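Kurska Worktop Oil, 1 litre
Palumbo

Home > Kitchen care > Oils and waxes

A clear oil for solid wood worktops, chopping boards and table tops. It soaks into the grain and leaves a low sheen. It is not suitable for laminate, stone or varnished surfaces.

Size: 1 litre
Colour: clear
Product code: 2000-K
Coverage: up to 12 square metres per coat on smooth wood
Touch dry: 4 hours
Price: 139 zł, including tax

How to apply
Sand the wood lightly and wipe off the dust. Stir the tin well. Put on a thin coat with a lint-free cloth or a flat brush, working along the grain. Wipe away any oil left on the surface after 20 minutes. New wood needs three coats, with a night between each.

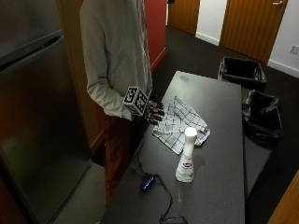
Wash the worktop with warm water and a little mild soap. Avoid scouring pads and bleach. One fresh coat a year is enough in most kitchens, though the area by the sink may need it sooner.

Lay used cloths flat outdoors to dry before throwing them away, as oily rags can catch fire if left in a heap.

Also in this range: Kurska Board Wax, Kurska Wood Soap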